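The Red Foam Board: A Small Gallery

Flonarby toys and puzzles, page 12

I collect shape boards, the kind where each piece has its own hole. My friend Erdal Eren gave me the first one many years ago, and now I have over 212 of them in two cabinets and under the bed. Most are painted wood. The red foam one came to me in November from Devendra Bhatia, who was clearing his shelves in Gralliscombe, and I like it more than I expected. Foam is quiet, it does not chip, and the color is very strong.

The cutouts are in nine groups, three rows of three. I like the back row with its three small circles, and the star behind the front row has a good clear outline. The big circle has the center for itself.
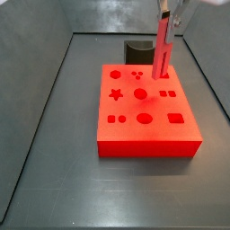
Is a foam board suitable for a child who is just starting with shapes?
It depends on the number of holes. For a beginner I would cover most of them with a piece of cardboard and leave open only the circle and one other shape, then open more when the child asks for it.

Many people think the star is the difficult one. In my experience it is the rectangles. A star tells you at once when it is wrong, but a long piece can look right from one side and still be turned a little too much. Selim Ersoy, who repairs old puzzles for our group, taught me to hold a long piece near the top and look down along it before I lower it.

The long red piece, upright over the small rectangular openings.

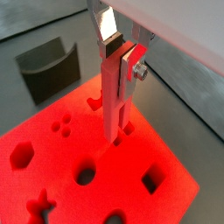 Reading time: 2 minutes

Red on red is harder than it sounds. With a painted set the child can match by color and never look at the shape -- with a set in one color this help is gone. I have seen adults at our table become very serious about it.

My notebook has this board as number 502, because I also give numbers to loose pieces and boxes. Doğukan Karabulut laughs at this system, but he borrows from me and he always finds what he wants.

The same kind of piece over the round hole, which has a smaller, darker opening at its bottom. 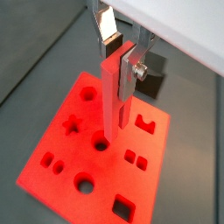

I keep foam boards flat, with nothing heavy on top. If they stand on the edge for a long time they can bend, and then the holes are not true anymore. For cleaning I use a soft dry brush. Water is possible, but the foam needs a long time to dry and I am not patient.

The next page shows the wooden boards from Piler, including the one with the missing moon -- if you have a spare moon, please write to me.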